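4. Retting, drying and the feel of the finished fibre

4.1 Why retting deserved a second look

Of all the stages between the standing nettle and the spun yarn, retting is the one that growers talk about most and write down least. We came to it with a good deal of excitement. The first season's stems from the Distcombe plots had given us fibre that was strong but stubborn, with flecks of bark that clung on through two rounds of combing, and the spinners who tried it were polite about it and little more. In the second season the same plants, cut from the same rows, gave us some hanks that were as soft as good flax and others that could have passed for garden string. The plants had not changed, so the difference had to lie in what we did to them after cutting, and that was a lovely problem to be handed!

Retting is the slow loosening of the fibre from the woody core and the outer skin of the stem. Moulds and bacteria do the work by feeding on the gummy matter that holds everything together. If they are stopped too soon, the bark stays put. If they are left too long they start on the fibre itself, and the strength goes with surprising speed. With hemp and flax there is a long tradition to lean on, and a grower can often judge the moment by bending a stem and listening to it snap. Nettle has a thinner skin and a hollow stem, and the old rules for flax only partly carry over.

4.2 Plots and cutting

The stems used in this part of the study all came from the lower field at Distcombe, which lies on heavy ground beside the stream and has carried fibre nettle for several seasons. We used a single clone throughout, known to the project as Varkix, chosen for its tall, nearly unbranched stems. Cutting was done by hand, low down, once the leaves on the bottom third of the stem had yellowed. Leaves and side shoots were stripped in the field and left on the rows.

We set aside 940 stems for the trial. Any stem with insect damage, a visible bend or a break was left out before that number was reached, so the material was cleaner than a farm crop would be, and readers should bear this in mind when comparing our results with their own. The stems were tied into 16 bundles, mixed so that no bundle came from one end of the field only, and the spare stems were kept back for practice runs on the breaker.

Bundles were then shared equally between four treatments. The first was dew retting on short grass, with the stems spread thinly and turned by hand. The second was tank retting in still rainwater. The third was tank retting in which part of the water was drawn off and replaced each morning. The fourth, suggested by the way nettle was once handled in the villages above Destau, was a mixed method: a short soak in the tank, then a spell on the grass to finish.

We were especially keen on this last method. Older accounts of it are scattered and rather vague, and they tend to say that the stems were "rested" after soaking without saying where, or on what, or for how long. Our version is a best guess. Anyone with better knowledge of the practice is warmly invited to correct it.

4.3 Judging the end point

Each treatment was stopped when the fibre could be peeled from the middle of a test stem in one clean ribbon, leaving the core bare. This is a simple test and it depends on the hand doing it, so the same person tested every bundle. Three stems were pulled each time, from the outside, the middle and the heart of the bundle. The heart stems in the tanks always lagged behind the others, and we took the slowest of the three as the guide.

The smell was noted too. It sounds a homely thing to put in a paper, but it proved a helpful sign. Still tanks went from a fresh, grassy smell to something much closer to a neglected vase, and the change came shortly before the bark began to slip. In the refreshed tanks the change was milder and easy to miss. On the grass there was hardly any smell at all, and there we relied on colour, watching for the shift from green to a silvery grey with small dark specks.

4.4 Drying

Once retted, the stems were rinsed in clean rainwater, shaken and stood upright in open wigwams beneath the barn roof. We had at first meant to dry them flat on racks. A practice run showed that water collected at the points where the stems crossed, and the fibre there came out darker and noticeably weaker. Standing them up solved this at once, and took less floor space into the bargain.

Drying was judged complete when a stem broke with a sharp crack at both ends and in the middle. In damp spells this took much longer than we had planned for, and some bundles waited for the breaker while others caught up. Waiting did no harm that we could find. Fibre from the first bundles to dry and the last to dry was sorted blind by touch, and no clear order came out of it.

4.5 Breaking and combing

All bundles went through the same wooden hand breaker, followed by scutching against an upright board and then combing on coarse and fine hackles. We weighed the long fibre and the tow separately. For each treatment a first 900 g of dry stem was run through as a warm-up, to let the operator get used to the material, and its fibre was left out of the results.

The treatments behaved quite differently on the breaker, and this was one of the most enjoyable parts of the work. Dew-retted stems shed their core in short, dry chips that fell straight away. Stems from the still tanks held on to theirs and needed more passes, which shortened the long fibre. The mixed method gave chips nearly as loose as the dew-retted stems, and the ribbons of fibre stayed flatter and more even as they came through.

Figure 4. The oval wicker basket in the figure is tightly woven and has a thick, rounded rim; a yellow pepper lies on the woven floor.

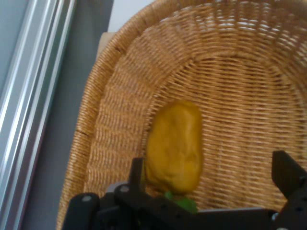
Photograph and text: the Distcombe Fibre Plots group

4.6 Results by touch and by strength

Spinners were given unlabelled hanks and asked to sort them from harshest to softest. Their orders agreed far better than we had dared to hope. The mixed method was placed softest most often, with dew retting close behind it, and the still tank came last in almost every sorting. The refreshed tank divided opinion. Several spinners liked its pale colour and its shine, and others found it a little slippery to draft and hard to join.

Strength told a slightly different story. Single ribbons were hung from a clamp and loaded with small weights until they parted. The refreshed tank gave the strongest ribbons, and the still tank the most uneven, with some ribbons very strong and others failing almost at the first weight. Dew retting and the mixed method sat between the two and were hard to tell apart. For knitting and weaving yarns this middle ground is more than enough. A maker of cord or netting might well choose the refreshed tank and put up with the extra carrying of water.

We also spun a trial yarn from each treatment and twisted it as a plain two-ply. The yarns were wound on to a drum for 1,000 turns under light, steady tension, and the breaks were noted as they happened. Most breaks in every yarn came at joins, where fresh fibre had been fed in, so the test says as much about our spinning as about the fibre. Even so, the mixed-method yarn ran beautifully, and the person at the drum asked to keep it.

4.7 Notes for growers

The mixed method asks for a tank and a patch of grass, and it asks the grower to move wet stems from one to the other at the right moment. Wet nettle is heavy and the bundles are awkward to hold. We found it best to lift them in a sling of old sacking and to let them drain on the tank edge before carrying them out. Stems should be spread only one layer deep. Where they overlapped, the lower stems kept too wet and began to rot in patches.

Short, dense grass made the best bed. Longer grass grew up through the stems and tied them down, and turning them then tore the softened skin. On the Carré plot, where the sward was thin and the soil showed through, the stems picked up grit that no amount of rinsing would shift, and the hackles suffered for it. Those stems were practice material and played no part in the results above, but they taught us to look hard at the ground before laying anything on it.

Water used in the tanks was left to stand and then spread on the nettle rows, well away from the stream. Retting water is rich and strong-smelling and should never be let into running water. The rows that received it came up thick and dark in March, though we had no untreated rows alongside them and can claim nothing firm from that.

4.8 Limits of this part of the work

One clone, one field and one season make a narrow base. The weather was kind to dew retting, with regular light rain and cool nights, and a dry spell could easily have turned the order of the treatments on its head. The peel test needs to be tried by several hands, with the results compared. We would also dearly like to know how the mixed method behaves with stems cut earlier, while the lower leaves are still green, as the fibre should be finer then and the bark less firmly set. Stems for that trial have been marked out in the lower field, and section 5 sets out how they will be cut and shared between the tanks.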